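Otitz to stage Broltley city league in racing and football games

Friday, August 4, 2023

Tournament organizer Otitz will run a new amateur esports league in Broltley this fall, with players signing up to represent their neighborhoods in a racing game and a football game. Registration opened this morning on the Otitz site and stays open until all places are taken.

The league replaces the open weekend cups that Otitz has held in the city in past years. Those cups were single-day knockouts, and many entrants were out after one match. Under the new format, every player is placed in a group and is guaranteed a full set of fixtures before the playoffs begin.
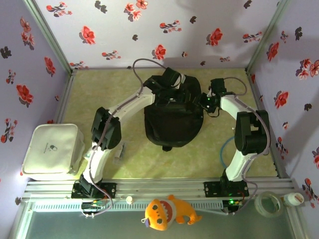
Group matches will be played online on weekday evenings. Results have to be entered by both players before midnight on the day of the match, and a missed fixture counts as a loss unless the two sides have agreed on a new date in advance. Otitz says it will allow one postponement per player in the group stage.

The playoffs and finals will be held in person at the Halim, the former movie theater near the Broltley train station. The venue hosted its first esports event in April, a regional qualifier that sold out its main hall. Seating for the league finals will be on two levels, with both games shown on the large screen one after the other.

Otitz has put up a prize fund of $2,000 for each of the 2 titles. The money will be shared among the finalists and the losing semifinalists, with the exact split to be published along with the rulebook. Peripherals maker Rekinon has signed on as equipment partner and will supply headsets and controllers for the finals. Players may bring their own controllers — they must be wired and will be checked before the first match.

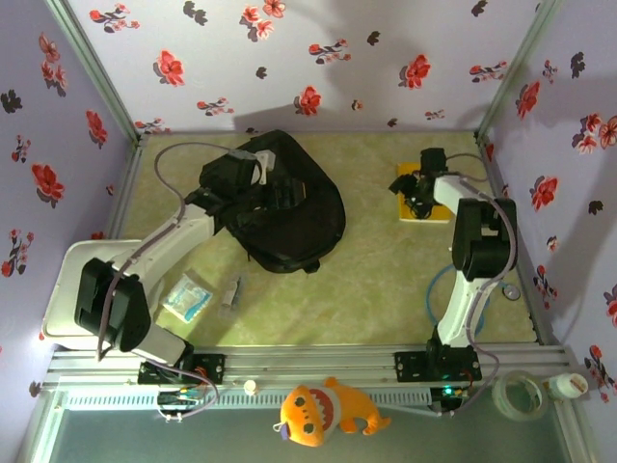

Entry is free for residents of Broltley and the surrounding county. Players under 16 need written permission from a parent or guardian, and the form can be downloaded from the registration page. No one may enter both games, as the group fixtures fall on the same evenings.

The draw for the groups will be streamed on the Otitz channel once registration closes. Tickets for the finals will go on sale after the draw.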